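Search jobs, places, keywords Search

Housekeeper and Kitchen Assistant, Umermont House

Posted 1/22/21

Umermont House is a residential study centre on the edge of Plunmont. We take groups for short courses in drawing, choral singing, local history and languages, and between courses we let rooms to people who want a quiet place to work. We are looking for a housekeeper and kitchen assistant to join a small permanent staff. The post is part-time with the chance of extra hours in the busy months.

The last person in the job stayed a long while and retired in December. The duties have been changed a little since then, so please read the whole of this notice even if you have worked here before or know someone who has.

The work

You will be responsible for the ground floor rooms, the guest kitchen and the linen store. On changeover days you will also help upstairs with beds and bathrooms. The main duties are:

Cleaning and setting out the guest kitchen before each group arrives
Washing up and putting away after the evening meal
Stripping and making beds on changeover days
Checking linen in and out with the laundry
Laying and clearing the dining room
Light preparation of vegetables, salads and packed lunches
Reporting breakages and repairs in the day book

You will not be asked to cook main meals. The cook, who works from the main kitchen, does all the ordering of food and plans the menus. The garden and the outside paths are looked after by a contractor.

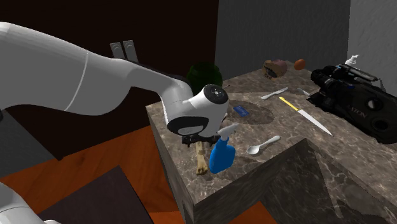 Cleaning takes up more of the week than anything else, and we would like someone who does it properly without being checked. Guests use the kitchen at all hours and leave things where they last had them. The marble worktop needs wiping down with a soft cloth and plain soapy water, never vinegar, lemon or any of the cream cleaners, and anything left lying on it, down to an odd little thing in the shape of a bone, has to be picked up and cleaned under. Lost property goes in the drawer by the back stairs with a label saying which room it came from and which group was staying. We keep it until the end of the season.

Hours and pay

The post is for 20 hours a week. In most weeks these are worked as four mornings and one evening. Changeover mornings start early, and on those days we need you for the full shift. The rota is given out a month ahead. We try not to change it once it is out, and if we have to we will ask you first.

Pay is by the hour and is the same for all house staff, with a higher rate for evenings and public holidays. The current rates are sent out with the application form. You will be paid monthly by bank transfer. Meals on shift are free. There is a staff room with a locker for each person, and parking behind the coach house.

Paid holiday is worked out in proportion to your hours. The house closes for two weeks in winter, and some of your holiday must be taken then.

There is a trial period of three months. During that time either side can end the arrangement with one week's notice. After that the notice period is one month.

About the house

Umermont House was built as a private home and has been a study centre for two generations. It is run by the Jeremier Trust, which also owns the cottages at Blackburn Lane. There are stairs to every floor and no lift. The linen store is on the first floor, so the job does involve carrying. A good part of each shift is spent standing.

Our longest course lasts 12 nights and our shortest only one, so no two weeks have the same pattern. In an ordinary year the house is open to guests for 180 nights. At the moment bookings are lower than usual and some groups have moved their dates. The post is still permanent, and your basic hours will be paid whether or not the house is full.
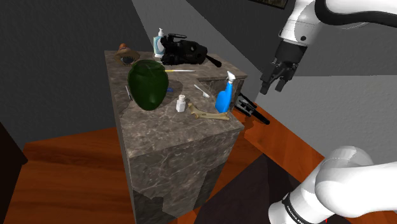 Fittings and crockery in the guest kitchen have been collected over many years and little of it matches. Some pieces were left to the house and some came from sales, and we prefer to use them than keep them in cupboards. You should be comfortable handling awkward pieces, such as something big, green and glossy that is wide at the top and narrow at the foot, or a brown one with a flared rim, and moving them back from the edge of the counter when you find them there. Accidents happen and you will not be charged for them. We only ask that they are written in the day book the same day.

Who we are looking for

Experience in a hotel, school, care home or similar is useful, but we will train the right person. You will need to be able to:

Work alone for part of the day
Read and follow a written list
Lift and carry linen up and down stairs
Be polite to guests, including those who are up late
Get to Plunmont for an early start

A food hygiene certificate would help. If you do not have one, we will pay for the course and for the time you spend on it. The 121 bus stops at the bottom of the drive, but the first one is too late for changeover mornings.

How to apply

Ask for a form from Ginette Paquette, House Manager, by post or by leaving a message at the office on extension 2997. Please give two references, one of them from an employer if you can. If you have been out of work or caring for someone at home, say so on the form and give a reference from a person who knows you well.

Interviews will be held at the house and will include a walk round the rooms you would be looking after. Let us know if you need any help with access on the day. We reply to everyone who applies.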